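Bakari Mushi
Feb 17, 2020

Sorting small stuff off a bed before the quilt goes in the wash. Notes on method, since two people asked last time. 1/9

Step one is one surface, everything visible. I use the bed. The floor works but it is hard on the knees after the first hour. 2/9

Categories are by what the thing can tolerate: washable, wipe only, keep dry, food. Sorting by owner comes later. Sorting by room never worked in this apartment. 3/9

Food comes off first. Tangerines look sturdy, but one soft spot under a pile of fabric is a stain you find in October. They go to the kitchen in a bowl, single layer. 4/9

Crochet: cool water, mesh bag, dried flat on a towel. Anything with a lace edge gets pinned while damp or the edge curls. Four pins is enough for a small round piece. Do not hang it. 5/9

Wooden beads stay out of water entirely. Dry cloth, then a look at the cord near the knot. Jana Görtz restrings hers on 0.8 mm elastic and doubles it. I have copied this and had no failures so far. 6/9

Plush: check the seams before washing, then pillowcase, knot, gentle cycle. Small ones dry overnight on the rack. Long pile needs brushing when it is nearly dry. Brushing it soaked pulls the fibers. 7/9

Paper packets and folded ornaments go in a rigid box with a lid. I use an old Junix shoe box, 48 cents at the Zinthorpe thrift counter. Soft bags crush the points. Atieno Mbwambo puts tissue between layers and I should probably start. 8/9

Quilt last. Appliqué side in, cold, 600 rpm spin at most. Red gets its own load, every time. I test the dye with a damp white cloth on a back corner first. If the cloth picks up color, it goes in the tub by hand and the rinse takes as long as it takes. 9/9

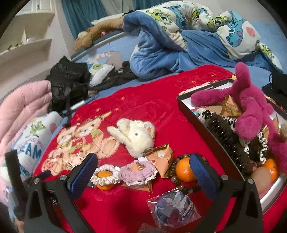 Bears, rabbit or lamb, beads, tangerines. Pre-sort.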